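Brernura Residents' Association
Minutes of the May meeting, held in the ground floor common room

Start: 7.05 pm

Present: Comfort Laryea (chair), residents from the north and south blocks, and the site manager from Zetbridge, the managing agents.

Apologies were received from the flats on the top landing of the south block.

1. Minutes of the last meeting

Agreed as a correct record, with one change. Under item 4, "bike store" should read "bin store". The bike store was not discussed.

2. Matters arising

The lock on the side gate has been replaced. Old keys no longer work. New ones can be collected from the site office between 9 am and noon, one per flat. A resident asked if carers could have their own key. Zetbridge will allow this if the flat holder signs for it.

The loose handrail on the north stairs has been reported again. It was fixed in March but has come away from the wall at the lower end. Zetbridge to send the same contractor back at no charge.

The letter to the council about parking on Quartey Lane has been sent. No reply so far.

3. Lift in the south block

The site manager reported that the lift was out of use on two occasions since the last meeting. The fault was with the door sensor on the second floor both times. The lift firm, Bromari, has cleaned and reset it and says that a new part is on order. No delivery date has been given.

Residents said the notice in the lobby had stayed up for several days after the lift was working again, so people were using the stairs when they had no need to. The site manager accepted this and will take notices down the same day in future.

There was a long discussion about whether the lift should be replaced. Zetbridge's view is that it has some years left in it. The chair asked for this in writing, with the service history, so that it can be looked at properly before the next budget is set.

Action: Zetbridge to chase Bromari for a date and send the service history to the chair.

4. Accounts

The balance of the residents' fund stands at £1,111. The only large payment since the last meeting was for the notice boards. The cost of room hire is unchanged.

A resident asked why the fund is kept separate from the service charge. The chair explained that the fund is made up of what residents give and raise themselves, and Zetbridge has no say in how it is spent.

5. Garden and outside areas

The quote for cutting back the hedge along the car park and taking the cuttings away is £583. This was thought to be high. It was agreed to ask for a second quote before going ahead, and to leave the work until the birds have finished nesting.

The water butt by the south door is leaking from the tap. Comfort Laryea has a spare tap that may fit and will try it.

Residents are reminded that pots must not be left on the fire escape. Three were moved to the lawn last month and have not been claimed.

6. Electrical items and cooking safety

Zetbridge has asked all residents to check the plugs and leads of small kitchen appliances. Leads should not run behind or under anything that gets hot. Toaster ovens and grills should stand on a firm, level surface with space on all sides, and nothing should be kept on top of them. They should be switched off at the wall after use.

There was a question about whether the smoke alarms in the flats are linked to the ones in the corridors. They are not. An alarm in a flat will sound in that flat only. Anyone who hears one ringing for more than a few minutes should knock, and call the emergency number if there is no answer.

Zetbridge will test the corridor alarms next month and will put up a notice first. 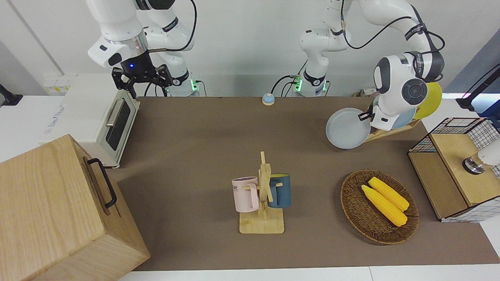 7. Summer lunch

It was agreed to hold the lunch on the lawn again, starting at 1 pm. Each block will bring its own tables. Last year there was too much bread and not enough salad, so a list will go up in each lobby for people to write down what they are bringing.

The association will pay for drinks and paper plates, up to £60. Music to stop at 5 pm, as agreed with the houses at the back.

Action: chair to put up the lists.

8. Any other business

Parcels are being left on the stairs in the north block. Residents are asked to tell delivery firms to use the cupboard by the front door.

The window on the first landing does not close fully. Zetbridge to look at it when the handrail is done.

A request for a second washing line was put off until the next meeting, as the resident who asked for it was not present.

The meeting closed at 8.40 pm.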